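About Skutine

Skutine supplies mixed sets of ordinary household things and toys for sorting, naming, tidying and put-away practice. Our customers are preschools, special education classrooms, occupational therapy practices, adult day programs and a fair number of parents. We pick the items, check them, pack them, and replace them when they get lost or chewed.

We are a small company. There are two owners and a packing crew that grows for the back-to-school season and shrinks again after it. All orders leave from our own building, the old Verstraete paint warehouse, where we rent the ground floor. The sign over the loading door still says Verstraete, and delivery drivers should look for that name.

How the company started

Kirsty Dunstan worked for years as a classroom aide. Part of her job was setting up the sorting table each morning, and most of the materials she was given were plastic counters in six matching colors. The children could sort those with no trouble. The same children had a hard time clearing an art table, where a marker, a cup and a wad of paper towel all had to go to different places. She began bringing things from her kitchen drawer and keeping notes on which ones worked.

Marlene Wegener ran purchasing for a chain of variety stores. She and Kirsty met through a church rummage sale, where both had been assigned to the housewares tables. The first set was put together in Marlene's garage and sold to Kirsty's own school district. It had 20 items in it, and the district ordered again in June.

The company name comes from a misprint on an early invoice. We had planned to call it something else, but the bank account was already open.

What we sell

Plustach is our main line. A full Plustach set has 38 items in a lidded carton. A half set is available for home use. Items come from four groups:

Tableware: plates, bowls, cups, long-handled utensils
Toys: balls in different sizes and colors, blocks and stacking pieces
Desk things: markers, highlighters, computer mice
Around the house: watering cans, bins, paper tissue, sticks and rods

Every set mixes the groups. Customers sometimes ask for a set made up only of toys, or only of kitchen things, and we can do that as a special order, but it isn't how the catalog is arranged. The activity guide assumes that a ball and a bowl will be on the table together.

Culleo is the storage line. It consists of square bins and blank labels. The bins are sold singly or by the carton. Labels can be printed by us with words, or left blank so that the teacher can write on them. Culleo bins stack when empty. They don't have lids, and we don't plan to add any.

We also sell plain table cloths, activity guides, and single replacement items.

How items are chosen

New items are tried out on a table at our place before they go in the catalog. We lay them out along with things we already carry and look at them from a standing height and from a seated height. Marlene does most of the buying and Kirsty does most of the rejecting.

An item has to be something a person would recognize from home, school or a store. It has to survive being dropped on a hard floor. It should be easy enough to pick up with one hand, although we do include larger plates for practice with two. We avoid anything with a battery door, and anything that has to be explained before it can be used.

Color gets a lot of discussion. A good mixed table has some things that share a color but not a use, and some that share a use but not a color. A green watering can and a green block are a useful pair. So are a red plate and a yellow one. Someone who is sorting by color will put the can with the block, and someone sorting by use will not, and the teacher can see which way the person is thinking.

Balls are included in more than one size in every set. They are the items most often reported missing, so we keep a deep stock of them.

Paper tissue goes on the table crumpled. It counts as an item. Learners have to decide if it is trash, and we leave that to the instructor too.

The table

We recommend a dark cloth with no pattern. On a bare wood or white laminate top, pale and translucent pieces are hard to pick out, especially for people with low vision. On black they are much easier to find. A cloth also keeps balls from rolling quite as far and cuts down on noise. Ours are cut long so they hang well over the front. They can be machine washed and should be dried flat.

Spread the items out. Leave enough room between them that a hand can go around each one. A few things may stand close together or one behind the other, such as a cup in front of a watering can, and those are good ones to ask about once the easy ones have been put away. Markers can lie at any angle. Set the bin to one side, with its label facing the person who is working.
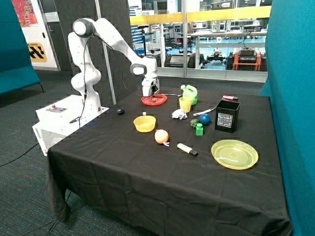
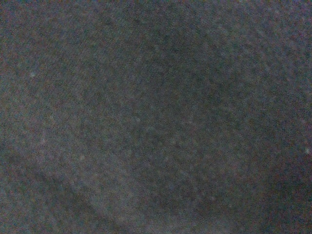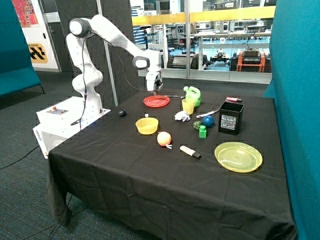
First and last: a mixed table on black cloth, with the red plate at the back and the yellow ridged plate in front. Middle: a dark gray surface, close up.

Ways to use a set

The guide that comes with Plustach has 32 activities, grouped by difficulty. The first ones involve a single item and a single place to put it. Later ones use the whole table.

Find and point. The instructor names an item and the learner points to it. No moving.

One thing away. The learner picks up a named item and puts it in the bin. Repeat with the next.

Like with like. Tableware goes in one place and toys in another. We suggest doing this at least twice, with the items moved in between.

Nested. Put the ball in the bowl, then the bowl on the plate. Many learners enjoy this one, and it can be done with very few pieces.

Clear the table. The instructor gives no list. The table should end up clear, and everything should be somewhere sensible. Different people arrive at different answers, and the guide has space for writing them down.

Set it back. After clearing, the learner lays the items out again from memory. This is the hardest activity in the guide and can be skipped.

We do not grade learners and the guide has no scoring sheet. Several districts have made their own, and Kirsty can put new customers in touch with them.

Checking and packing

Each item is wiped, looked over for cracks and sharp seams, and checked against the packing card. Flat pieces go in the bottom of the carton, bowls and cups nest above them, and balls fill the gaps. Markers are bagged separately with their caps on. The packing card lists every item by name and color, and we ask customers to keep it inside the lid so the set can be checked at the end of the day.

Some items change from one season to the next. If a supplier drops a cup, we find another cup, and the color or shape may differ from the one in your last order. The packing card is updated when that happens. If you need an exact match for a set you already own, write to us first and we will look through the older stock.

Replacements

We would much prefer to send one ball than to have a set sit in a closet. Single items can be ordered by name from the packing card. There is no minimum order. Schools with an account can send a list at the end of the term and pay for everything at once. Culleo bins and labels can be added to the same list.

Damaged items do not have to be mailed back. A short note saying what broke and how is enough. These notes are read, and they have led to changes. We stopped carrying a certain type of pitcher after three customers reported the same crack in the handle.

Used sets in good shape can be traded in toward a new one. We clean them, fill the gaps and sell them as refurbished at a lower price. Stock of refurbished sets is limited and we do not keep a waiting list.

Who we are

Kirsty Dunstan, co-owner. Activity guides, item testing, school accounts. Kirsty answers most questions about how to use the sets and leads staff training days at customer sites.

Marlene Wegener, co-owner. Buying, stock, shipping, billing. Marlene is the person to ask about a late order or a missing invoice.

Between them they have more than 20 years in classrooms and retail buying.

Visiting and contact

Customers may come in and look at the items before ordering. A mixed table can be set up on request, and you are welcome to handle everything on it. Please arrange a time first, as we are often packing. The entrance for visitors is beside the loading door, under the Verstraete sign. Parking is at the back of the building.

Orders and questions can be sent through the contact form on this site or by mail. Please include your packing card number if you are writing about a set you already have.

Page last updated February 5, 2024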